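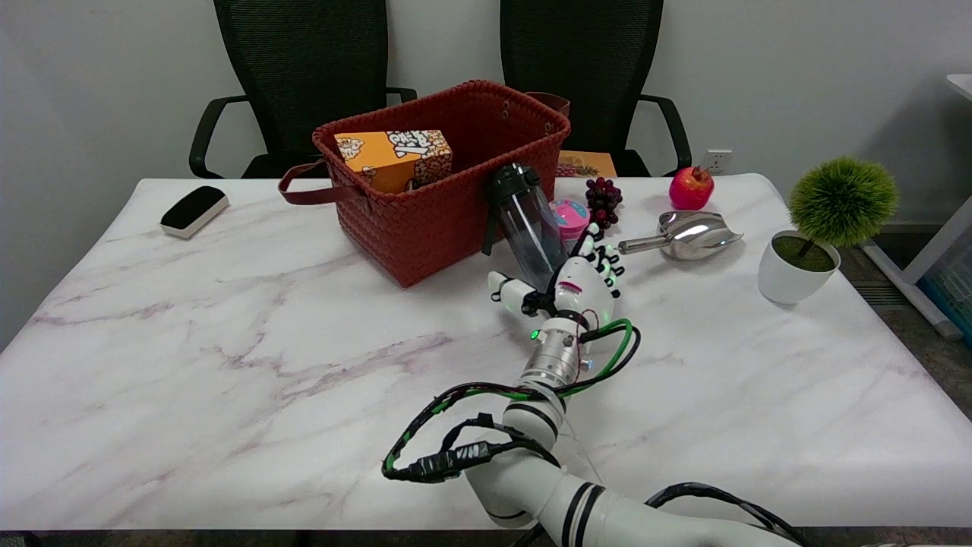 Call for participants: evening reading study for adult learners of Turkish

Vovum is a small language school, and together with the publisher Prulto we are looking for 60 adults who want to take part in a study about reading. We would like to learn how people remember new words when they read short stories in the evening, after work or after the family dinner.

The stories come from our collection Detotar. It has 258 short texts, most of them one page long. You will read one text each evening during 3 weeks and write down the words which were new for you. After each week you fill in a short form, and at the end we invite you to a conversation of some 50 minutes.

You can apply if you are over 18, you have learned Turkish for at least one year and you can read a simple newspaper article with a dictionary. It is not necessary to speak well. Teachers of Turkish and persons who grew up with the language at home cannot take part this time, we are sorry for this.

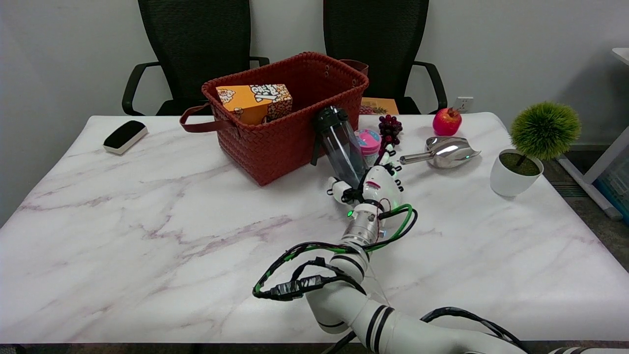 The final conversation can be held in Turkish or in English, as you prefer. We record only the voice, and the recording is deleted when the notes are written. You may leave the study on any day and you do not have to tell us why.

Participants receive a printed copy of the Detotar reader and a free place in our course Ateş, which begins in the autumn. We cannot pay travel costs, but the conversation is also possible by telephone.

To apply, please send us a short letter with your age, how long you are learning and which books or songs in Turkish you like. Please write it yourself, mistakes are welcome. The last day for applications is 29th August. We answer to everybody, also when the places are full.

Contact | © Vovum | Back to top

This website uses cookies. By continuing you accept our cookie policy. OK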